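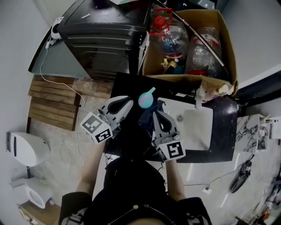

A bathroom counter, with the sink at one side and a cardboard box of bottles beyond it.

What Is in a Bathroom?
A reader for young visitors, from the Oberholzer Museum of the Home, Cuklow

A bathroom is often the smallest room in a home, and it has many jobs to do. People wash in it, brush their teeth in it, and use the toilet in it. They may also keep soap, towels, medicine, and cleaning supplies there. This reader explains how some parts of a bathroom work and how the things inside it are put in order.

Words printed in capital letters are explained in the word list at the end.

The counter

A counter is a flat surface at a height where a standing person can work easily. The counter in the photograph is dark, and a white sink is set down into it. To fit a sink in this way, a builder cuts an opening in the counter and seals the edge of the sink with a waterproof paste called SEALANT. The sealant stops water from running down through the gap.

Counters collect things. A cloth is put down, then a comb, then a toothbrush, and soon there is no clear place left to set a glass. For this reason, most people who tidy a bathroom begin with the counter. They pick up each thing, decide where it belongs, and wipe the surface after it is clear.

The sink and the drain

Water comes into the sink through the faucet and leaves through the DRAIN. The bottom of a sink slopes gently toward the drain, although the slope may be hard to see. You can test this at home with an adult. Put a few drops of water near the edge of a dry sink and watch which way they go.

Under the sink, the drain pipe bends down and then up again. This bend is called a TRAP. A little water always stays in it, and that water blocks smells that would otherwise rise from the sewer pipes. When a ring or an earring falls down the drain, it is sometimes found in the trap.

Not every sink drain is in the middle. Some are placed toward a corner or toward the back, so that the pipe underneath leaves more room for shelves.

The toilet tank

The white TANK of a toilet holds clean water. When the handle or button is pushed, a valve opens and the water rushes into the bowl. The tank then fills again from a small pipe. In many tanks, a part called a float rises with the water and shuts off the flow at the right level. You may hear a hiss while the tank is filling and then silence when it is full.

Some tanks stand on the back of the bowl. Others are fixed to the wall above it.

Cloths and towels

Cloth is made of threads, and there are tiny spaces between the threads. Water is drawn into these spaces. A crumpled cloth dries slowly because air cannot reach the folds in the middle. A cloth hung flat over a rail dries much sooner. If it stays damp for a long time, very small living things called MOLD may grow on it and give it a sour smell.

To fold a small cloth for the shelf, lay it flat and smooth it with your hand. Bring one edge over to meet the opposite edge, turn the cloth, and fold it once more. Dry cloths may be stacked. Damp cloths should be hung up first.

Bottles in a box

A cardboard box is a useful place to gather bottles while a room is being put in order. Tall bottles are best placed upright with their caps closed. Shorter ones can stand in the spaces between them, where they help to keep the tall ones from falling over.

Cardboard is made from paper, and paper becomes weak when it is wet. A box of bottles should therefore stand on a dry part of the floor. Before anyone lifts the box, an adult should check that the bottom is firm.

Bottles are made in different shapes for different uses. A bottle with a narrow neck pours slowly. A bottle with a handle is easier to hold when it is heavy. A bottle with a PUMP lets out a small amount at a time. When the top of the pump is pressed, liquid inside it is pushed out through the spout. When the top springs back up, the pump draws more liquid up through a thin tube from the bottle.

The box shown next holds a clear bottle with a red label, along with several pump bottles. One of the pump bottles is tall and white, and one is small and brown.
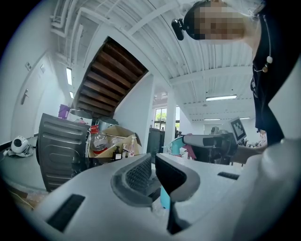 Reading a label

A label tells people what is inside a bottle and how it should be used. Two bottles may look almost the same and hold very different things. Hand soap is safe on skin. Many cleaning liquids are not. Children should never open or smell a bottle to find out what it contains. Ask an adult to read the label with you.

If a label has come off, the bottle should be given to an adult and kept apart from the others. Cleaning liquids must never be mixed together, because some of them make harmful gases when they meet.

Cables and water

Electricity and water must be kept apart. In a bathroom, cables and plugs need special care. A cable on the floor can trip a person who is walking past, and it may also lie in the path of spilled water. Children should not move plugs or cables in a bathroom. Tell an adult if you notice one near a sink or a bath.

Bathrooms in our collection

The museum keeps 891 objects that were once used for washing and cleaning. Among them are soap dishes, tin bathtubs, brushes, and faucets. The oldest faucets in the collection came from the Plarnholm Hotel, which had 128 rooms and only nine bathrooms. Guests wrote their names on a list and waited for their turn. The museum's picture library also has more than 2,407 drawings and photographs of rooms in ordinary homes.

Class groups may handle selected objects in the Wovico Gallery. Teachers are asked to reserve a place before the end of February for a spring visit.

Word list

DRAIN: the opening through which water leaves a sink, a bath, or a shower.

MOLD: a kind of fungus that grows in damp places.

PUMP: a part that moves liquid from one place to another.

SEALANT: a soft paste that sets and keeps water from passing through a gap.

TANK: a container that holds water until it is needed.

TRAP: the bend in a pipe that holds a little water and blocks smells.

Text by Cormac Tierney, Learning Department. Last revised May 4, 2019.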